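March 11, 2018 | by Živko Karagiannis
14 shares | 3 comments

3.2 Teaching the flower task

I drove both arms by remote control for the Kusuma set, and roses were my favorite part (the stems are so thin!). We kept 500 runs out of 3794.
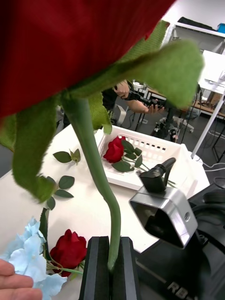
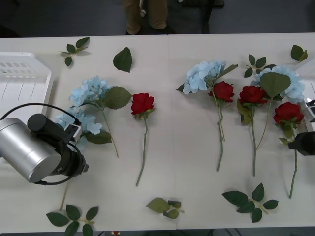
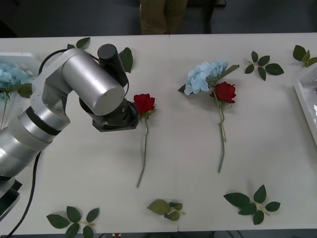 Figure 4. Artificial roses and hydrangeas in the Kusuma task. First image: wrist view, rose held by its stem.

I got much better at grabbing low on the stem after the first 31 tries, so we dropped those.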